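Clunden review (PC)

Posted 5/18/18 by Jin-sol Byun

Clunden is a management game from Ondovitz in which you run a small canal port. You build sheds, hire crews, load barges and try to keep the bank happy. I played the campaign to the end, all nine chapters, and then put a few evenings into the free mode.

The first two chapters are slow. You get one dock and a handful of contracts, and there isn't much to do between barges except watch the money go up. It picks up in chapter three, when the locks open and you have to plan routes properly. From there I was happy to lose a night to it.
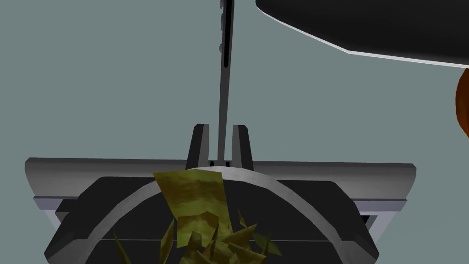

Saving is manual only, apart from one autosave at the start of each chapter. I lost an hour to a crash in chapter five and was more careful after that. The crash hasn't come back with the latest patch.

The menus are my main complaint. The text is small and you can't rebind the keys for the build screen. My brother-in-law Jozef Smits plays on a laptop and gave up on the contracts page altogether.

Free mode has 240 contracts, and the later ones are hard. My best port made 1180 crowns a day before a flood took out the east sheds. You can switch floods off in the options.

Sound is fine. The music loops too soon, so I turned it down and left the water on.

A co-op mode is planned for September. I'd buy it now if you like this sort of game, or wait for a sale if you mainly want to play with a friend.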